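# Which tablet stand-in for the school library?

We compared two cheap e-readers, the Plerell and the Betex, over 12 days in November. The Plerell won us over quickly – its battery was still at 93% after a whole weekend of reading! 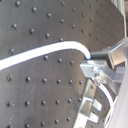
Areti Koutsoukos disagreed, and wrote in our test log that the Betex felt nicer to hold and turned pages faster. Fair point, and we coloured our chart to show both.

Loading 653 library titles took eight minutes on the Plerell. Next term we'd love to try audiobooks.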